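Reusing drinks bottles in the kitchen: which tips hold up

Every tips column says to keep your empty bottles, and I've followed that advice for years with mixed results. My cupboard under the sink tells the story.

Rice in the bottle to scrub the inside. This one works, up to a point. Two spoonfuls of dry rice, warm water, a drop of washing-up liquid, shake hard. It shifts a film. It did nothing for the ring left by my neighbour Damilola's blackcurrant cordial.

Bicarbonate and vinegar. Lots of fizz, very little cleaning. The two cancel each other out. Use one or the other, and for smells I'd pick bicarb, left overnight.

Denture tablets. Better than I expected, and cheap. Rinse 3 times afterwards — I could still taste mint after the second.

Boiling water. Please don't. Thin plastic buckles, and then the lid never sits straight again.

Coloured tape instead of labels. Kálmán Medve swears by it, one colour for each sort of drink. I'm not convinced. Tape lifts once it's been in the fridge, and by June I'd forgotten which colour meant what.
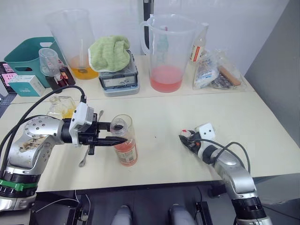
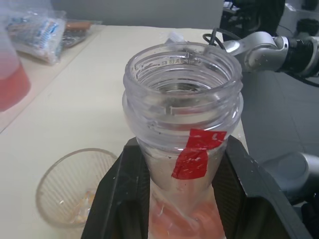 Red tape on or just below the neck, one bottle open and one with its cap on:

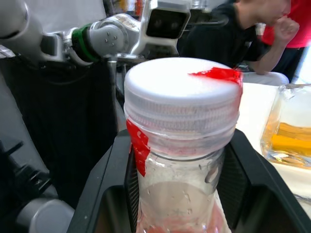
A pencil and a plain paper label with the date on it does the job better, even if you have to replace it every time you wash up. As for saving money, I paid less for a decent glass bottle than I'd spent on tablets and tape, so do the sums before you start hoarding.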